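Windowsill clear-out at Modutmont gets going this February

The windowsills at Modutmont are finally getting their turn, and I've been poking my nose in all week because I can't resist a good tidy. 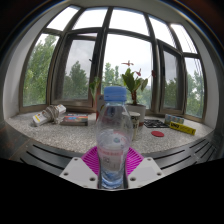
Sanne Vermeulen reckons the sills were always going to be the hardest part, harder than the storeroom, because a sill is where you put a thing down for a minute and then it lives there till spring. She told me she'd do the cupboards twice over before she'd do one sill again. I laughed, then I went home and looked at my own (three pens, a dead basil plant and a bike light, if you must know).

If you've missed the story so far, the shared rooms upstairs at Modutmont are being sorted before the new tables arrive from Baert. The cupboards were done first, then the shelves by the stairs, and now it's all the bits and bobs that have crept along the windows. Plastic bottles with pale blue caps, a power strip with its cord wound round the middle, a flat colourful thing that could be a book or a box. You know the sort of stuff! None of it is rubbish exactly, and that's what makes it slow going.

The plan is pretty simple. Bottles go to the kitchen end, where there are 2 crates beside the sink, one for empties and one for anything still sealed. Cords and power strips go in the grey tub on the landing so they can be checked before anyone plugs them in again. Books and games go on the low shelf, and if they've got your name inside they'll be left in your pigeonhole. Anything that doesn't fit those groups goes on the long bench with a paper tag, and it'll stay there for five weeks.

Hermenegildo Meléndez is keeping the list, and he let me have a squiz at it over a cuppa. It was up to 132 items when I looked, and that's only from the street side of the building. He's written every last one in pencil, with the room beside it and a little tick if it's been claimed. There's an umbrella on there that has been claimed by two different people, and I'm not getting involved in that.

I did ask whether all this was a bit much for a few windows. Hermenegildo's view is that the blinds haven't been able to come right down in the back room since last winter, and that the wipe-down takes twice as long when you have to shuffle everything along and back again. Fair enough. I had a go at one sill myself with a damp cloth and a bit of dish soap, and the speckled ones are sneaky, you can't tell where the pattern stops and the crumbs start. Run your hand along it, that's my tip.

The Wandelico walking group has asked to keep one sill for its maps and sign-up sheets, and that's been agreed to for the time being. Planemis, who have the room next door on Modutmont's top floor, are doing their own sills at the same time and sharing the tubs, so please check both rooms if you're hunting for something in particular.

The upstairs rooms stay open as usual while it's going on. Mornings are the busiest, so come after 2 if you want to go through the bench in peace. Bring a bag if you think some of it might be yours. I've already found my good scissors and a lunchbox lid I'd completely given up on.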